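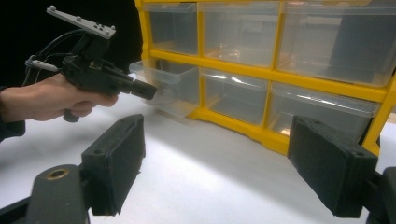

# Chapter 6: Classification and Storage in the Small Workplace

**In this chapter**

- why stock is classified before it is stored
- the difference between a class, a location and a label
- fixed and floating locations
- writing a stock register that another person can use
- reviewing a scheme once it is in service

**Key terms:** class, consumable, fixed location, floating location, overflow, reorder point, stock register

## 6.1 Introduction

Chapter 5 dealt with the purchase and receipt of goods. Once goods have been checked against the delivery docket, they must be put somewhere, and the choice of place has consequences for every later step. An item that cannot be found is often bought a second time. An item stored with others that resemble it may be issued in error. In both cases the loss appears in the accounts as a purchasing cost, although the fault lies in the storeroom.

Large warehouses deal with these matters by means of software and dedicated staff. Most readers of this book will work in smaller settings: a repair shop, a dental surgery, a school science department, the back office of a theatre. The principles are the same, but they are applied by people who have other duties and who may visit the shelves only a few times in a day.

## 6.2 Class, location and label

Three ideas are commonly confused, and students should take care to keep them apart.

A **class** is a group of items treated alike for some purpose. Wood screws may form a single class in a school office and a dozen classes in a joinery. The correct number of classes depends on the decisions that the staff have to make, and a scheme which separates items no one ever needs to tell apart is wasteful of labour.

A **location** is a physical place. It should have a code that does not change when the contents change. Codes based on position, such as row and column, are preferred to codes based on contents.

A **label** connects the two. It states which class is presently held at which location. Labels are the part of the system most likely to be wrong, and Section 6.5 considers how they should be checked.
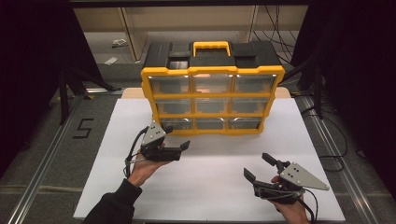 A location code needs to be read in one direction only. The usual convention in this country is to begin at the top left, moving across and then down, so that a person who has learned the code for one cabinet can use any other. Where a workplace has inherited two conventions, one should be withdrawn entirely. Running both, even with a notice on the wall, produces errors that are difficult to trace.

## 6.3 Fixed and floating locations

Under a **fixed** system, each class has its own place, and that place is kept for it even when stock has run out. Under a **floating** system, goods are put wherever there is room and the register is amended to match.

Fixed systems waste space but are easily learned. Floating systems make full use of the space, and they depend completely on the register. If the register is lost or falls behind, the stock is for practical purposes lost with it. Small workplaces are generally advised to use fixed locations for consumables and to allow floating locations for **overflow** only - that is, for the quantity that does not fit in the assigned place.

### Case study: the Palacios workshop

Palacios is a family firm that repairs sewing machines and small motors in the town of Bandau. Until recently its spare parts were kept in the order in which suppliers had delivered them. The owner, Noelia Palacios, knew the arrangement well, and her two employees did not. When she was away from the premises, customers were frequently told that a part would have to be ordered.

A stocktake in May listed 854 separate part numbers. Over 4 in every ten had not been issued since the previous stocktake. The firm took the following steps:

1. Parts with no recent issues were boxed and moved to a rear shelf, with their numbers recorded.
2. The remaining parts were grouped by the type of machine they served.
3. Each group was given a fixed location, and the codes were painted on the cabinets.
4. A register was opened in Bulix, the bookkeeping program the firm already used for its invoices.

The second step caused the most disagreement. One employee favoured grouping by kind of part, so that all springs would be together and all belts together. Noelia Palacios held that a repairer thinks first of the machine on the bench. Her view was adopted, but drive belts were later made an exception, as the same belts were used across many models.

Students should note that neither principle is correct in itself. The test is the question a person is asking on arrival at the cabinet.
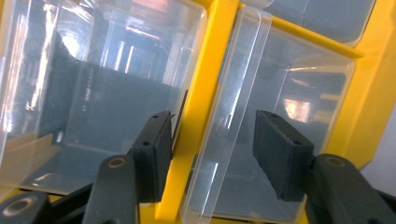

## 6.4 The stock register

A register for a small workplace requires few columns. The minimum is the part number, a plain description, the location code, the quantity on hand and the **reorder point**. Further columns should be added only when someone has undertaken to keep them up to date.

Descriptions deserve particular attention. They should begin with the noun and proceed to the qualifier: "belt, drive, short" and not "short drive belt". When the register is sorted, like items will then fall together. Colour should not be used as the sole means of telling two items apart, as it may vary between batches.

The reorder point is the quantity at which a new order is placed. It is found by multiplying the usual weekly use by the supplier's delivery time in weeks and adding a reserve. Suppose that a workshop uses 4 drive belts a week, that delivery takes one week, and that a reserve of 4 is held. The reorder point is 8.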